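Estmont Family Recipes - README

So this is my grandmother's recipe box, typed up. There are 1,837 cards in the full set, and I've kept her spelling wherever I could read it. One row per card, in cards.csv.

Columns: card_id, title, course, servings, body, notes. The notes column is whatever she scribbled in the margins, and it's my favorite part!

Josué Rangel typed the whole dessert section (bless him), and Oluwaseun Oyewole fixed my date column twice. Oven temps are in Fahrenheit. If servings is blank, she didn't write it down.

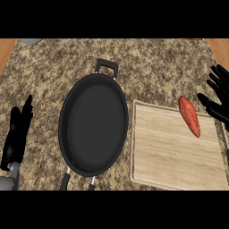

Known problems: 116 cards have no title, so I used the first line. 10 are in there twice with different sugar amounts - I left both, pick your side. The pickle cards are coming in November, once I can read them.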